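Seixas Whole Grain Bread Mix
Makes 2 loaves from one 6-pound bag, with plenty left over for rolls

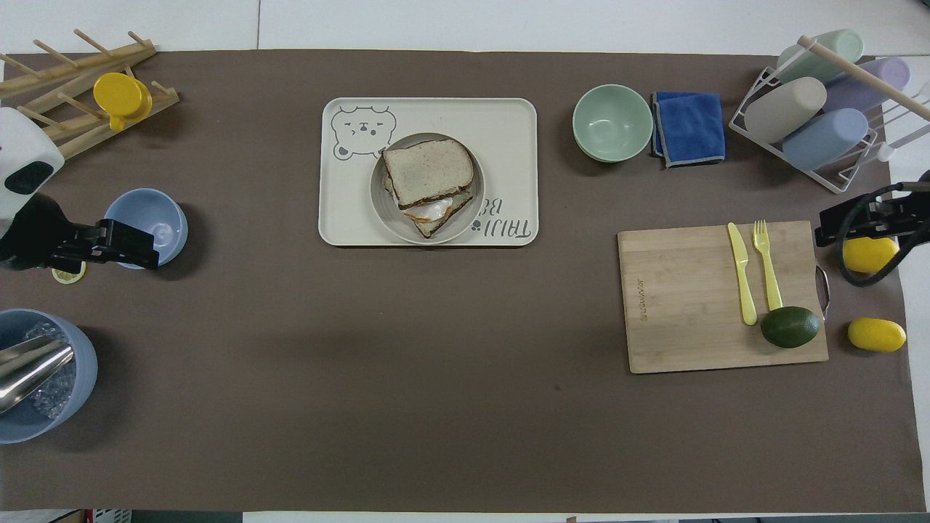
We started milling this blend for our own lunches, and it took over the shop! Seixas is hard red wheat, a good share of rye, and a handful of cracked oats that soften up overnight and keep the crumb moist. It slices thin without falling apart, it toasts beautifully, and it holds up to a runny yolk — a real test for any sandwich bread.

You'll need yeast, salt, water and a spoonful of honey if you like things a little sweeter (we do). Stir it up in the evening, leave it on the counter under a towel, and shape it in the morning. Bake at 400 degrees until the bottom sounds hollow when you tap it. Let it cool all the way before cutting, even though the smell makes that very hard.

In the bag: hard red wheat flour, rye flour, cracked oats, flaxseed, malted barley. Contains wheat and barley.
Storage: 3 months in a cool cupboard, longer in the freezer.
Bag: paper, resealable fold-over top.

If you've baked with our Clasov rye, you already know how thirsty these flours are. Seixas drinks up a bit less, so hold back a splash of water the first time and add it once the dough comes together. Sticky is fine. Wet hands help more than extra flour.

Good pans matter too, and we love the Skiltach long loaf pan for this one — the sides are straight, so every slice comes out the same size, and the crust gets wonderfully dark in the corners.

Updated October 23, 2022: the new harvest is in and it's a lovely one, nutty and a touch darker than last year's. The next milling is in November, and the coarse grind will be back with it.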